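Flilletside Camera Trial Kit
Sold by Jundora

14 shares | 2 comments

The Flilletside kit is for people who have to choose a camera view for a robot before they own the camera, the robot, or in some cases the budget. You load a kitchen, pick a mounting height, and find out what your controller would have to work with. It's cheaper than drilling holes in a real counter, and your landlord never needs to hear about it.

Two camera models come with the kit. The Agudelo has a 85-degree view and likes to sit high. The Binudance is narrower and does its best work close in. Both can be swapped in the middle of a trial, and the scene stays put while you argue over which is better.

Chih-ming Tseng, who built the kitchen set, suggests starting with the low counter view. You get the tops of three woven baskets, a gray edge hiding the rest of them, and a great deal of white wall. If your grasp planner feels confident at this height, please check your grasp planner.

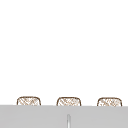

What you get

Kitchen set with movable baskets
Agudelo and Binudance camera models
Side-by-side playback for 2 cameras
Log export, plain text
Manual, 175 pages, with an index somebody cared about

Price is $3878 per lab. Grippers and arms are sold separately, as are opinions about them. Updates come out in September.

Contact Jundora sales | © Jundora | Back to top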